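Nulto, fournitures de bureau sur décors à motifs

LISEZ-MOI, version du 14 janvier 2025
Tenu à jour par Marwan Aoun, avec l'aide de Glenys Ruawai pour le vocabulaire et de Bart Brouwer pour les fichiers

Bonjour et bienvenue ! Si vous avez ouvert ce fichier avant les autres, vous avez bien fait. Il est un peu long, je le sais, et Glenys me l'a déjà reproché gentiment, mais il contient à peu près tout ce que j'aurais aimé savoir moi-même quand j'ai repris la collection, et je préfère une page de trop à dix messages échangés pour savoir si une enveloppe kraft est « beige » ou « brune ».

De quoi il s'agit

Nulto rassemble des images de petites fournitures de bureau posées sur des surfaces très décorées : faux marbres, fleurs, carreaux, rayures, imprimés animaliers et j'en passe. On y trouve des enveloppes, des calculatrices, des blocs, des agrafeuses, des gommes, des carnets, bref tout ce qui traîne au fond d'un tiroir quand on cherche autre chose. La version actuelle compte 1 474 images, 30 sortes d'objets et 9 décors. Chaque image est accompagnée d'une courte fiche en français qui nomme les objets visibles, leur couleur et le décor sur lequel ils se trouvent.

L'idée est venue de Whitcombe, où Kane Bright cherchait des exemples pour un atelier sur les noms de couleurs. Il voulait montrer combien un mot aussi simple que « rose » devient glissant dès que le fond est rose lui aussi. Nous avons commencé avec une poignée d'images, puis Warrick Brunton s'est pris au jeu, il a rapporté des rouleaux de papier peint de Mirnthorpe (des fins de série, certains franchement extravagants !) et la collection a grandi à partir de là.

Ce que contient le dossier

Le dossier « images » est rangé par décor, et à l'intérieur de chaque décor par séance. Le dossier « fiches » suit exactement le même rangement, avec un fichier texte par image portant le même nom qu'elle. Le fichier « vocabulaire » donne la liste des mots admis, avec les variantes refusées en regard, et le fichier « corrections » garde la trace de ce qui a changé d'une version à l'autre. Il y a enfin un dossier « brouillons », que vous pouvez ignorer sans remords ; Bart le conserve par prudence et je n'ai pas le cœur de le lui faire supprimer.

Une fiche comporte quatre champs : objet, couleur, surface, parois. Le champ « parois » peut rester vide quand on n'en voit pas. Le champ « objet » se répète autant de fois que nécessaire, une ligne par objet. Il existe aussi un champ libre, « remarque », dans lequel les relecteurs ont écrit ce qu'ils voulaient, parfois avec beaucoup d'esprit, et qu'il vaut mieux ne pas traiter automatiquement.

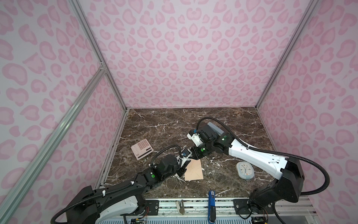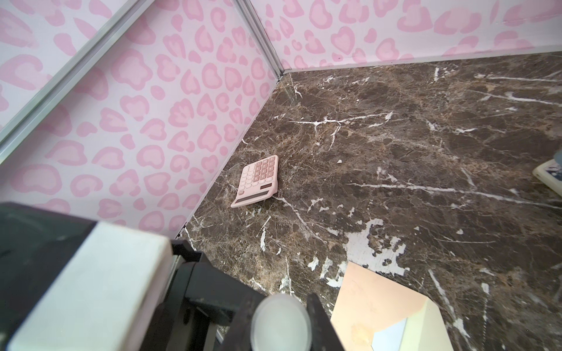
Le décor n° 4, « marbre brun et léopard rose », est celui qui nous a donné le plus de fil à retordre pour les couleurs, et c'est aussi mon préféré. Tout le monde s'accorde vite sur le plateau, brun foncé à veines blanches, que nous notons « marbre brun » sans chercher à trancher la question de la matière. Pour les parois, nous avons retenu « rose clair, taches léopard rose plus soutenu », après de longues discussions pendant lesquelles Glenys défendait « mauve pâle » avec beaucoup d'énergie. La calculatrice, elle, est simplement notée « rose », et l'enveloppe « beige foncé » ; les nuances plus fines vont en remarque. Quant à la grande plaque blanche aux bords irréguliers que l'on voit au sol dans l'image de la calculatrice, elle se note « zone claire » dans le champ surface et ne compte jamais comme un objet, même si elle en a parfois la taille. Plusieurs relecteurs l'avaient saisie comme « papier » dans la première version, et je les comprends très bien.

Les règles de nommage

On nomme d'abord la chose, ensuite sa couleur, jamais l'inverse : « calculatrice, rose » et « enveloppe, beige foncé ». On garde le singulier, même quand plusieurs objets semblables se trouvent ensemble, et l'on répète la ligne. Un objet partiellement caché reçoit son nom habituel si on le reconnaît, avec la mention « partiel » à la fin. Si l'on hésite vraiment, on écrit « bloc » pour ce qui est plein et rectangulaire, « feuille » pour ce qui est plat, et « indéterminé » pour le reste. C'est moins satisfaisant qu'un vrai nom, je vous l'accorde, mais une gomme inventée fait plus de dégâts qu'un bloc sans prétention.

On n'écrit pas ce qu'on suppose être à l'intérieur d'un objet. Une enveloppe n'est donc ni pleine ni vide dans nos fiches, et une calculatrice n'est ni allumée ni éteinte tant que l'affichage n'est pas lisible. Les marques ne sont relevées que si l'on peut les lire en entier. Pour les veines et les taches des décors, inutile de les décrire une à une : le nom du décor suffit, sauf accident comme la zone claire dont je parlais plus haut.

Les couleurs

Nous avons commencé avec une palette de trois pages, que nous avons fini par réduire à quelque chose d'humain. Restent les couleurs de base, auxquelles on peut ajouter « clair » ou « foncé », plus « beige », « argenté » et « transparent ». Le mot « crème » a disparu des objets mais subsiste dans deux descriptions de décor, pour des raisons historiques. « Fuchsia » est refusé partout. Kane l'a réclamé trois fois, et il le réclamera sans doute encore.

Relecture

Toutes les fiches ont été lues par deux personnes. Quand elles n'étaient pas d'accord, Glenys a tranché, en consultant l'image sur un autre écran. Cela concernait environ 123 fiches dans la version précédente, en très grande majorité pour des questions de rose, de beige et de gris. Le détail se trouve dans « corrections », avec l'ancienne et la nouvelle formulation.

Limites connues

La collection reflète nos tiroirs et nos goûts. Les calculatrices et les carnets sont trop présents, les règles et les compas presque absents, et vous ne trouverez aucun stylo plume alors que Warrick en possède une boîte entière. Les décors sont choisis pour être chargés, si bien que Nulto ne vous apprendra pas grand-chose sur un bureau ordinaire en bois clair. Les noms sont ceux d'un français de France assez courant ; une relectrice nous a signalé que « calculette » lui venait plus naturellement que « calculatrice », et nous l'avons ajouté aux variantes reconnues sans toucher aux fiches. Enfin, les séances enregistrées en décembre ont été relues un peu vite, avant les congés, et il y reste sûrement des coquilles.

Utilisation

Vous pouvez vous servir de Nulto pour des exercices de vocabulaire, des travaux sur les noms de couleurs, des essais de description d'objets ou simplement pour le plaisir des papiers peints. Si vous publiez quelque chose, citez « collection Nulto, atelier Isum » et indiquez la version utilisée, car les fiches changent plus souvent qu'on ne le croit.

Pour signaler une erreur

Écrivez une ligne dans « corrections », tout en bas, avec le nom de l'image, ce que dit la fiche et ce que vous proposez. Une proposition par ligne, s'il vous plaît, cela évite à Bart de les découper à la main. Les demandes de nouveaux décors sont les bienvenues aussi ! Il reste un demi-rouleau à rayures vertes que nous n'avons pas encore osé poser.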